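The Uswood kitchen, mostly put away

We got the keys to the Uswood place in September and the kitchen was the last room I wanted to deal with, so of course it's the one everybody keeps asking me about. Well, okay! A lot of rambling, mainly for Ah-rin, who has been hearing about my shelf troubles for weeks and deserves to know how it's coming along.

It's a small kitchen. I knew that when I signed. The old one in Pumosbridge had a pantry you could stand inside with the door shut (I did this more than once when my cousins were visiting), and I moved 10 boxes of kitchen stuff out of it thinking I'd find room for everything. I did not find room for everything. Four of the boxes went straight to Kayode Babalola, who was setting up his first apartment and didn't own so much as a colander, and I still had a box left over that sat by the door with the toaster on top.

The dishes were the part I kept putting off. I'd been piling plates, bowls and lids wherever there was a gap, and every time I wanted cereal I had to move half the pile first. So last weekend I put on some music, took the whole lot down and started over – bowls with bowls, plates with plates, and anything chipped into a bag.

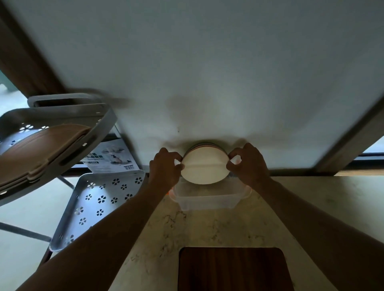

The bowls are the ones I use for absolutely everything, soup, noodles, popcorn, the occasional sad salad, so they had to live somewhere I can reach without thinking. They nest, thank goodness. I like them best when the colors are mixed up in the stack, and I've given up trying to keep them in any order because it never lasts past the first load of dishes anyway.

I went back and forth on the rack too. Ah-rin said to put it up high and get the counter back, and she's probably right, but I love having things out where I can grab them, and I'm a sucker for the little flower cutouts. It can stay where it is until I've cooked a few big dinners in here and know what bugs me.

The marble counter came with the place and I'm a bit in love with it. I wipe it down every night like a crazy person. The cutting board stays out because I use it for every meal, and if I put it in a cupboard I just end up slicing tomatoes on a plate.

Still to do: a hook for the oven mitts, something for the spices, and that last box by the door. I'll add more pictures once the spices have a home – I have 40 jars and I'm not sorry.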